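Let the Robot Watch You Do It Badly

For nine working days this spring I was paid to put makeup away. I did it from a chair, holding a pair of handles, while two metal arms on a table copied whatever my own arms did. The job was at Pladirley, a small outfit on the edge of Perville that records people doing chores by remote control so that a machine can later do them without people. I had expected the future to involve more lasers and less lipstick.

The arrangement is simple enough. You move, the arms move, and everything gets saved. When you have put the compact in its slot and the spray bottle in its corner, you press a pedal, tip everything out again, and start over. By the time I left I had 1,435 recordings to my name, which is more tidying than I have done in my own bathroom since I was old enough to own a bathroom.

My complaint is about the pedal. There were two of them. One meant keep and the other meant throw away, and the written instructions told us to throw away anything that wasn't clean. Clean meant smooth, direct and confident. If you fumbled a tube, you threw it away. If you came at the slot crooked and had to back out and try again, you threw that away too, although the tube ended up exactly where it belonged and any parent in America would have called it a success.

So we got good. After a couple of days I could lay a lipstick on its shelf like a man dealing cards. The machine was then handed a library of people who never miss, and left to work out for itself what to do the first time it missed. I watched it try. It reached for a tube that had rolled an inch to the left, closed its fingers on nothing, carried the nothing over to the shelf with enormous care, and let go of it. I have seen managers do this, but they had been to college.

I don't blame the arms. They had been shown 32 ways to succeed and no way to notice they hadn't. Teach a teenager to drive using only footage of perfect parallel parking and see who pays for the neighbor's fender.

The people who favor clean recordings are not fools, and I will give them their side. Bad habits are catching. I have a hitch in my left hand from an old softball injury, and I would not want it passed down to 100 machines in a warehouse in Treltby, all flinching at the same moment. A recording where the person is bored, or showing off, or eating a sandwich with the free hand, should go in the trash, and several of mine did. But a fumble followed by a fix is a different animal. It holds the one thing I knew that the arms didn't, namely what it looks like when this is going wrong and which way to move next.

A rival shop, Acharya, is said to keep its fumbles and pay the same rate for them. I can't swear to it, and I have noticed that rival shops are always said to be doing the sensible thing. If it's true, I would like to apply. I have experience. I can drop a compact from any angle you care to name and pick it up again, and I'd be proud to have that on file.

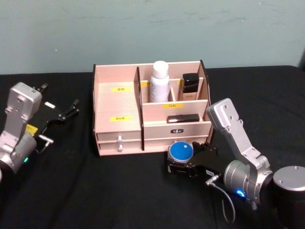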